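The Price of a Second Act

17 May 2023

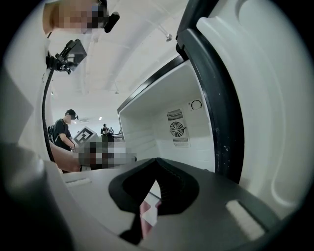
When a performer's work dries up, the public is now regularly invited to pay for more of it. The invitation comes through a subscription page, a "founding supporter" drive or a tiered club in which a larger monthly sum buys a closer seat. Fans have always supported the artists they admire, and there is nothing improper in that. The difficulty lies in how these appeals are made, what they promise, and how little they are required to disclose to the people who answer them.

The campaign run last December on behalf of the singer and television actress Hạnh Trịnh is a useful case. Ms. Trịnh had not released a record in several years, and her drama series, Adton, had been dropped after its second season. Her management company, Quách, opened a membership program with the stated aim of financing a new album and a short concert tour. Members could join at 19 dollars a month. A higher level, at 100 dollars, offered early access to songs, a signed program and a place in a yearly video call. The highest, at 200 dollars, promised "a voice in the creative direction of the project."

The program attracted attention chiefly on account of its opening film. Ms. Trịnh, seated at a piano, spoke of having been shut out by an industry that no longer had room for her. She spoke movingly, and many viewers plainly believed her. The film did not mention that she had declined a recording contract with Osero the previous spring, a fact her own managers later confirmed in a trade interview. She was entirely within her rights to decline it. Artists turn down contracts for sound reasons, and the terms may well have been poor. A supporter deciding whether to contribute to a rescue was nevertheless entitled to know that another offer had been on the table.

Defenders of the program have made three arguments, and each deserves a fair answer.

The first is that membership is voluntary. No one is compelled to join, and a member who is disappointed may cancel. This is true as far as it goes. It is also true of magazine subscriptions, charity appeals and theater season tickets, all of which are expected to describe accurately what is being sold. Consent given on the basis of a partial account is weaker consent. The smaller the sum, the easier it is to overlook this, and monthly sums are usually set at a level where most people will not trouble to ask.

The second argument is that the traditional gatekeepers of entertainment have done a poor job and that direct support is a healthy correction. We have a good deal of sympathy with this view. Studios and labels have passed over deserving people for generations, and their accounting has rarely been a model of candor. A singer who can reach her listeners without permission from an executive is better off, and so, frequently, are the listeners. Direct support, however, transfers to the audience a risk that was once carried by companies with lawyers, auditors and a contract in the drawer. The audience has received none of these protections along with the risk. If an album financed by a label fails to appear, the label may seek its money back. If an album financed by members fails to appear, the members receive a newsletter.

The third argument is that celebrity has always traded on emotion, and that it is naive to hold a fan club to the standard of a prospectus. Readers of old film magazines will know that invented romances and well-timed illnesses are as old as the business itself. Yet those stories were used to sell tickets to a picture that already existed. The customer who was misled about the leading man's engagement still saw the leading man. An appeal to fund future work is a different kind of transaction, and the story told in it carries more weight, for at the moment of payment the story is all there is.

The conduct of the program after its launch gives further cause for concern. The promised voice in creative direction consisted, in its first months, of a single poll on the color of the album cover. The tour, described at the outset as a run of up to 34 dates, was later reduced to one weekend of performances at the Zemville, with members given first opportunity to buy tickets at full price. No statement of income or spending has been issued. Quách has replied to inquiries with the observation that it is a private company. It is indeed a private company, and it is one that asked the public for money in the language of a common cause.

We do not suggest that Ms. Trịnh has acted in bad faith. Plans for records and tours change constantly, halls become unavailable, and musicians take other work. Her early albums remain admired for good reason, and those who joined out of affection for them need feel no embarrassment. It is quite possible that the new album will be her best. Our objection is to a form of fundraising that allows her managers to decide, alone and after the fact, what their supporters were owed.

Modest changes would serve both sides. A campaign of this kind should state in writing what the money is for and who will receive it, including any share kept by management. It should give a date by which the work is expected, together with the terms of a refund if that date passes. It should publish a plain account of its spending once a year. Where the appeal rests on a claim of hardship or exclusion, the facts behind that claim should be set out in full, including those that make the story less affecting. The platforms that host such programs, and take a percentage of every payment, are well placed to make these conditions part of their terms of service.

The Zemville performances are expected to go ahead as announced. Before the first of them, Quách should tell its members how much has been collected and how much of it remains.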